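Workshop notebook, April – hide glue vs. the Zondau bottle

Kenji wants to switch all chair repairs over to the Zondau liquid hide glue. His case is that it needs no pot and no heat, and the label promises the same strength as hot glue. I have read labels before.
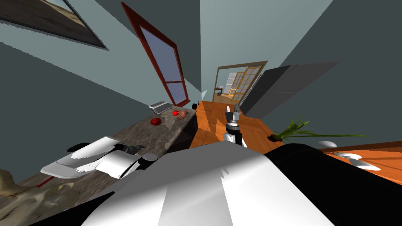
Made up test joints this morning, maple to maple, plain lap, planed and glued within the hour. 2 sets of 4. One set got hot glue from the Abernathy granules, the other got Zondau straight from the bottle. Same clamps, same bench, left overnight before breaking.

Hot glue: all 4 tore wood. Good.

Zondau: 2 tore wood, 2 let go clean along the glue line. Kenji says I starved those joints by clamping too hard. Could be. I used the same pressure on the others, so I'd want to see it repeated before I believe him.

Also no date code on the bottle that I can find. Liquid hide glue goes off, and if this one sat on a shelf for a year the test says nothing about a fresh one. Ordered another, order no. 831.

The Disivton sheet claims 2000 psi for their version. No mention of species, joint or cure time – so I'm ignoring it.

11:40. Smeared some Zondau on scrap glass to see if it dries hard. If it's still tacky tomorrow the bottle goes in the trash.

For now the Windsor gets hot glue. Kenji Ambrose can sign here if he disagrees.

To do: scrape the old pot, find the other thermometer, repeat with oak.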